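From: Femke Jansen
To: workplace-automation list
Date: 31 October 2021
Subject: Re: Has anyone kept their packers on after the line went in?

Senad Kolev wrote:
> We're putting two picking arms in at Gimcombe in November and I've got 45 people on the benches
> asking me what happens to them. Management line is that nobody goes, but I'd like to hear from
> someone a bit further along. Do people really end up "teaching" the things, or is that just what
> the sales people say? And is the work any good?
>
> Senad

Hi Senad,

We're a bit further along, so I'll have a go. I'm on the returns side at Panyasiri (mixed small goods, everything from stationery to chargers, sent back in whatever box the customer could find) and we've had the Floltine cell running since the spring. Before that it was all hands. I did six years of it myself and my wrists will tell you all about it!

So yes, people do end up teaching. It isn't just sales talk, although I'd say the sales people make it sound a lot grander than it is. What happens is that you hold a gripper in your own hand, same sort of fingers as the arm has got, and you do the job with it. Pick up, move over, put in the box, let go. Then you do it again with something else. The recordings go off to Clirus, who do the software, and a while later the arm is a bit less hopeless at tape measures.

Our target for a shift is 92 good recordings, and it took a fair bit of arguing to get it down to that. They started us at a number I won't repeat. Ekkachai Ongart, our rep, sat down and did a full shift with the gripper before the next meeting and that settled it faster than any of my emails had. If you only take one thing from this, get your target agreed before the kit arrives, and get it in writing that a dropped item counts as time worked.

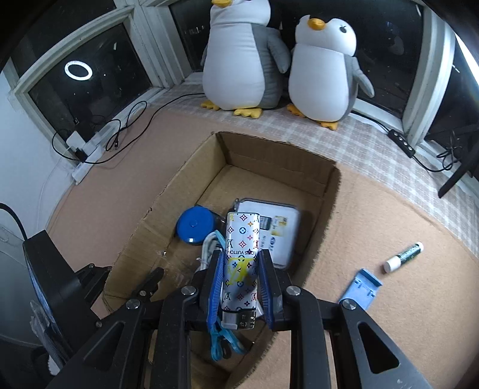 Power bank held over a mixed box, hand gripper with the blue pads.

The odd shapes are where your bench people come in. A cable won't lie still, a tall thing wants to tip, and a glue stick rolls off if you look at it wrong. Anyone who's packed for years knows how to come at those without thinking, and the engineers really don't – I've watched very clever people chase a coil of cable round a box for ten minutes. It's the first time I can remember anybody upstairs asking us how we do it and writing down the answer.

Is it any good as work? Mixed. You can sit down, which I love, and it's quieter. But it's slow and fiddly, and you can't chat the way you do on the benches, as you're concentrating on keeping your hand steady. Aslı Gökçe on my shift went back to packing after a month and I don't blame her. She said it was like eating your dinner with somebody else's fork. Hwa-young Kwak, on the other hand, has taken to it completely and now checks everyone's recordings, on a higher grade too. That grade didn't exist last year, and we had to push for it.

Nobody's been let go so far, but I want to be straight with you, two people left and weren't replaced. That's how it'll be done if it's done, so ask about leavers as well as redundancies. We didn't think to.

Also ask who owns the recordings. We've passed 1000 on our cell for the small boxes alone (1085 when I last looked) and it took us ages to get a plain answer on whether they could be used at other sites. They can, as it happens. Would've been nice to know on day one.

Happy to send you our agreement with the names taken out – the bit on breaks is worth pinching, it's one every 45 minutes for anybody on the gripper. Drop me a line off list if you want it. And tell us how November goes, will you?

Femke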